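Sofa covers, second round

The cover on the long sofa has now been through 12 washes, which is enough to write up. I said in December that I would report back on the shrinkage, and two readers have asked since.

For anyone new: the cover is a stretch type, off-white, ribbed weave, with a printed pattern in black. I bought it under the name Virnimden from a shop called Gekemum. The plain gray one it replaced was an Ullmont, which I kept for four years and did not like. The Ullmont had no texture, so it slid on the seat every time a person stood up. The ribbed one grips better. It still has to be tucked in again, but weekly instead of daily.

Shrinkage. I measured the seat section flat, unstretched, along the ribs, before the first wash and after the twelfth. It lost 17 mm. Across the ribs I could not find a difference larger than my error in laying out the tape. All washes were cold, low spin, dried on the rack. I have not tried the dryer and don't plan to.

Weight. The cover is 331 g heavier coming out of the spin than going in dry. That matters only if your rack is like mine and sags on one side. I hang the cover over two bars and turn it once.

Print. The black has held. I expected the thin lines to go first, and I checked those under the desk lamp after each wash. There is some fading on the front edge of the seat where legs rub, visible next to the back section if you know to look for it.

Lint is the weak point. The throw I keep on the sofa is black and fuzzy, and it sheds onto the off-white fabric. The fibers lie down between the ribs and a lint roller passes over them. A rubber glove, slightly damp, dragged across the ribs works better. Dragging along the ribs just packs the lint in. I do the seat first, then the arms, then shake the throw out on the balcony, and I should probably reverse that order.

Clearing the seat takes longer than cleaning it. Small things collect in the fold where the fabric turns up, and anything with crimped edges catches on the weave. Wrappers are the usual find. Coins go further down and need the cushion lifted. I go along the fold by hand before the vacuum, as a wrapper will block the narrow nozzle and I then have to take the tube apart.
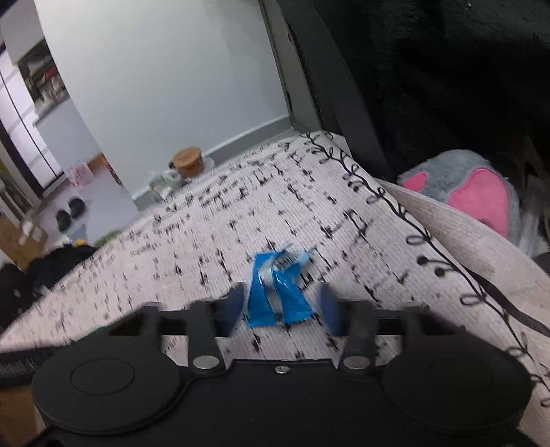 Small blue wrapper on the seat cover, black throw behind.

The current routine, then. Throw off, pick up anything loose, run a hand along the fold, vacuum with the flat nozzle, glove across the ribs, re-tuck. If the cover is going in the wash I skip the vacuum and turn it inside out over the bathtub.

Open items: the elastic at the left rear corner has started to go slack. I have a length of Nic Giolla elastic left over from the mattress protector and will try that before ordering anything. The replacement needs to be sewn into the existing channel, and the channel is narrower than the tape, so one of them has to be altered. I'll measure both ends again once that's in.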